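Creases in Sheets and Other Flat Items
Household guidance from the Niazi Residential Service

This page is intended for residents who use the shared linen room at Sirklow House. It covers flat items that have picked up a crease in storage, and applies to plain white goods in particular, as folds show clearly on them.

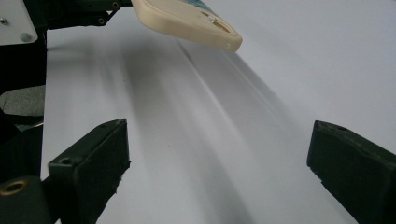 Before you start

Clear the table and wipe it with a dry cloth. Lay the item out to its full width and turn it so that the longest crease runs towards you. A diagonal crease usually means that the item was folded off its corners, and it should be dealt with before any smaller marks. Look over the surface for specks and lint. These should be lifted off with a piece of tape, never rubbed.

Thin fabric

Check the care label. Mist the crease lightly with clean water and leave it for 2 minutes. Smooth it outwards from the middle with the flat of the hand, then press on a low setting through a cotton cloth. Work along the crease in short lengths and lift the iron between them. Sheets must be left to cool flat before they are folded again.

Paper and lining sheets

Do not mist paper. Place the sheet between two clean boards and weight it evenly – books are suitable – for up to 11 hours. A sharp crease may soften without going altogether. Shelf lining with a faint crease can still be used if the line is turned towards the wall.

Folding and storing

Fold corner to corner, with one person at each end for anything wider than 90 cm. Large sheets keep better rolled on a tube, such as the 60 cm Valtik tubes kept on the lower shelf. Rolled items should be tied loosely with tape. Rubber bands leave marks and are not to be used.

Items in store are taken out and refolded along new lines each June. Residents who wish to leave their own linen on the shelves over the summer should label it with their flat number.

Page last reviewed: 6th January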